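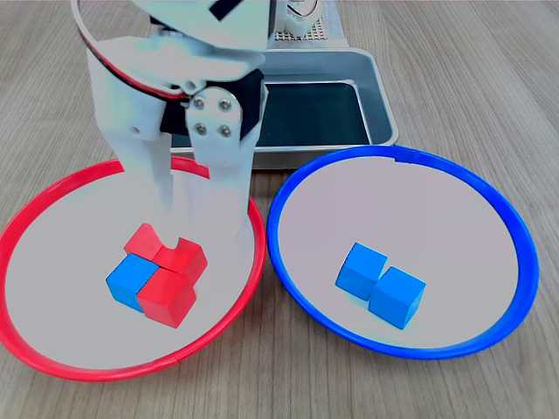
Red dish on the left, blue dish on the right, metal tray behind.

I sort small parts most weekends, and I've changed the layout of the table again. The old system was a stack of jam jar lids from Trerton. They were too deep, and anything small ended up against the wall where you had to tip the whole lid to get it out.

The replacement is two shallow round dishes with coloured rims. The interior is flat and pale, so a block shows up against it straight away. The colour is only at the edge, where it works as a label and stays out of the way of the contents. Negin Jalali suggested this in March and I ignored it for a few weeks, having just printed 80 paper labels. 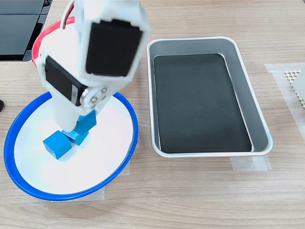 Three blue cubes on the blue-rimmed plate. Note the tape at lower right.

Tape matters more than I expected. A light plate on a smooth table creeps every time something pushes against it. I use the translucent kind, a short strip tucked under the rim. Masking tape holds well enough but leaves a line on the wood grain if it stays on for a month.

I don't treat rim colour as a rule about block colour. It can be, but the rim is just as useful for marking a batch, and then mixed colours are fine. 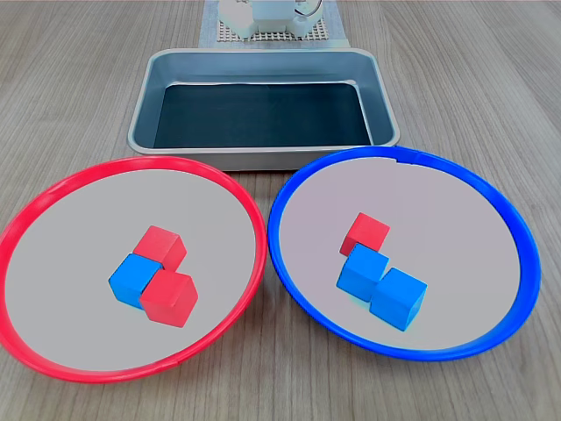 Three cubes to a plate. The group on the red one is two red and a blue.

The tray sits behind the plates so that I don't reach across it. Its dark interior is harder to read than the pale ones, particularly under the desk lamp. I may line it with white card. The offcuts from the Plurko shelf are 2 mm thick and should do.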